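FOR IMMEDIATE RELEASE

Stolturex opens office PC refurb program to schools and small nonprofits

Brelora, February - Stolturex, the computer reuse company based in the Brelora district, is opening its refurbished desktop program to schools, libraries and small nonprofits. Sign-up is open now. First pickups in March.

The program is called Hundilon. It ran as a pilot through the fall and winter with office machines retired by local employers. 402 desktops went back out the door in that time. The goal for the first full year is 1,000.

How it works: an employer hands over old desktops. Stolturex wipes the drives, checks the parts, fixes what can be fixed and puts on a clean operating system. Schools and nonprofits pay a flat fee of $88 per tower, keyboard and mouse included. Monitors extra, while they last. No contract, no minimum order.

"Most of what comes in is slow, dusty and perfectly good," the company said in a statement. "Companies replace on a schedule. A reading room or an after-school club doesn't need this year's model, it needs something that starts up and stays up."
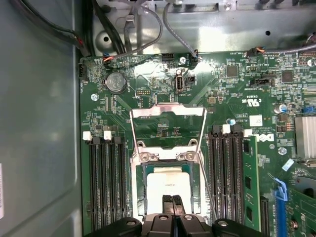

Every Hundilon tower gets the same bench check before it is priced or promised to anyone. Case open, dust out, fans spun, power supply tested under load. Cooling gets extra attention, as old office machines tend to run hot and then get blamed for being slow. Old thermal paste is one of the first things looked at, and a processor top smeared white with the stuff, like this one, gets cleaned and a fresh thin coat before the cooler goes back on. Empty memory slots are filled from tested stock. Boards that fail twice are pulled for parts and the remaining metal and plastic goes to a licensed recycler.

Drives are handled seperately. Each one is wiped and logged by serial number, and donors get the log by email. Drives that can't be wiped are shredded. Donors who want every drive destroyed can ask for that on the pickup form, small charge applies.

Warranty is 2 years on parts and labor, up from one year in the pilot. Swap first, repair after: if a tower dies, a replacement goes out and the old one comes back on the same truck. Support by phone and email, weekdays, 9 a.m. to 5 p.m.

Who can apply: public and private schools, public libraries, registered nonprofits. Home users can't order through Hundilon for now but can can still buy single machines at the Stolturex counter on Jacobs Street. Same warranty.

What employers need to know: pickup is free inside the Brelora delivery area. Desktops only at this stage. Laptops and printers may come later in the year, no date set. Machines don't have to be working. Please leave the side panels on and the memory in, and take out any discs, cards or USB sticks first. Loose cables welcome, in a box please. 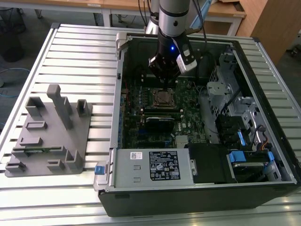
Desktop tower with its side panel off, Stolturex, Brelora.

Stolturex will also run short evening classes for school and library staff who look after their own computers. Swapping a drive, adding memory, cleaning a fan, when to give up on a machine. Free for Hundilon customers. Bring a problem tower if you have one. Classes start at 6 p.m. and the schedule will go out with the first orders.

Orders are filled in the order they arrive. Large orders may be split over more than one delivery.

About Stolturex
Stolturex collects, repairs and resells used office computers. Its workshop is in Brelora, with a sales counter on Jacobs Street.

Media contact
Stolturex press desk, Jacobs Street counter, Brelora
Pictures and donor forms on request

###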